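4. Preparar la mesa y la cinta de clasificación

Antes de sacar una sola pieza de las cajas, conviene dedicarle un ratito a la superficie, que luego se agradece mucho. En el taller de Stullcombe lo hacemos así cada martes, con calma y buena luz.

4.1. Extienda el papel y alíselo con la palma de la mano, desde el centro hacia fuera.
4.2. Marque la cuadrícula con cinta azul, bien tensa.
4.3. Coloque la cinta verde Drendgate sobre la cuadrícula y pásele un paño suave por toda la cara superior.

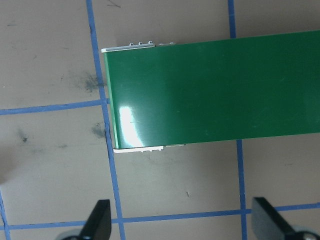
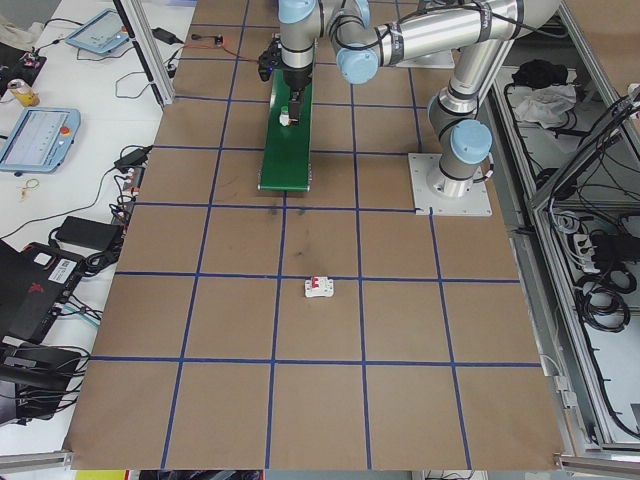
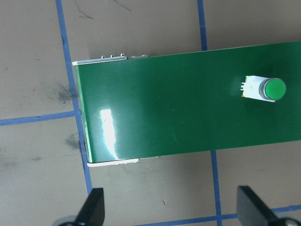

La cinta verde sobre la cuadrícula de cinta azul.

4.4. Revise los tornillos del borde y apriete con los dedos el que note flojo. Dos vueltas suelen bastar; si alguno sigue bailando, pida el recambio 464 a Brerkine.
4.5. Ponga las piezas de una en una (interruptores, pulsadores, lo que toque ese día) y espere a que cada una llegue a su sitio antes de colocar la siguiente.

Nota: si el papel se arruga o se mancha demasiado, cámbielo entero, ¡no merece la pena ir poniendo parches! Kimie Kubo guarda siempre un rollo de repuesto y hace muy bien.

Precaución: no use disolventes ni estropajos sobre la superficie verde. Para las manchas rebeldes, agua tibia y paciencia; consulte el apartado 7.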